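**Cestgate recalls gripper software after fault found in simulation checks**

*Walthorpe, 1st May*

Cestgate is asking all customers who use its Udodel two-finger gripper to stop running software release 11 and go back to the release before it. A fault in release 11 can cause the gripper to report that it is holding an object when it is not.

No one has been hurt. The company knows of one case in which the fault led to damage, at a parts warehouse run by Kerr in Walthorpe. A robot arm fitted with the gripper carried on with a delivery after failing to pick up a tray. It moved to the drop-off point, opened its fingers and went back for the next tray, which it pushed into the one it had left behind. A shelf guard was bent and the line was stopped for the rest of the shift. Kerr reported the problem the same day.

Release 11 was sent out in November. It changed the way the gripper decides whether its grip is good. Earlier releases compared the gap between the fingers with the force on the motor, and both had to agree. The new release allowed the force reading to be used alone for a short time after the fingers closed, which made picking faster. If the arm began to move during that time, the extra load on the motor could be read as an object between the fingers.

The reading was then kept until the next command to open. The arm's main controller had no way of knowing that the fingers were empty.

Cestgate has confirmed 107 customer sites with release 11 installed. All of them have been contacted by email and will also be phoned by the support team. Sites that have never installed the release do not need to do anything.

"We should have found this before the release went out," said Wycliffe Biwott, head of product safety at Cestgate. "Our tests checked whether the gripper could tell a good pick from a dropped one while the arm was standing still. They did not check it properly with the arm on the move. Kerr gave us clear logs and we are grateful for them."

Customers should take the following steps:

- Stop the robot and make sure the working area is clear before changing any software.
- Reinstall the previous release from the Udodel support page.
- Run the grip check with nothing between the fingers, first at rest and then with the arm moving at low speed.
- Leave the robot out of service if either check reports an object.

Customers who cannot go back to the earlier release should turn off the fast pick setting and call support before restarting. Emergency stops, guards and speed limits are not affected by the fault and must stay in place as normal.

Engineers at the Walthorpe office have been able to repeat the fault in simulation. They ran 3,000 pick attempts on release 11, with the arm starting to move at different points after the fingers closed. A further 2,000 were run on the previous release, and the fault did not appear in any of those. The simulated rooms vary in their floors, walls and fittings, and the gripper is viewed from just behind and above.
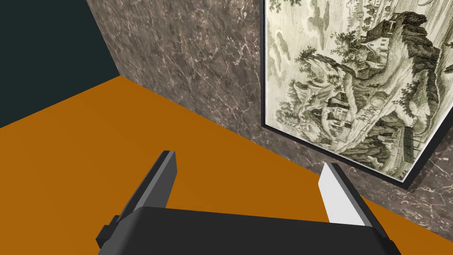
Work on a corrected release is under way. It will bring back the rule that the finger gap and the motor force must agree, and it will clear the stored reading if the two stop matching. Cestgate will not give a release date until the new software has passed the same runs in simulation and has then been tested on working grippers, with Kerr taking part in the second stage.

The company has also changed its release procedure. Any change to how the gripper senses an object must now be tested with the arm in motion, and the results must be signed off by someone outside the team that wrote the change.

Customers will not be charged for support calls linked to the recall. Where an engineer's visit is needed, Cestgate will pay for it. Damage that may be linked to the fault should be reported to the support team, with the gripper logs saved before any software is reinstalled.

**About Cestgate**

Cestgate designs and sells grippers and control software for warehouse and light factory robots. It is based in Walthorpe.

Press enquiries: Cestgate press office, Walthorpe.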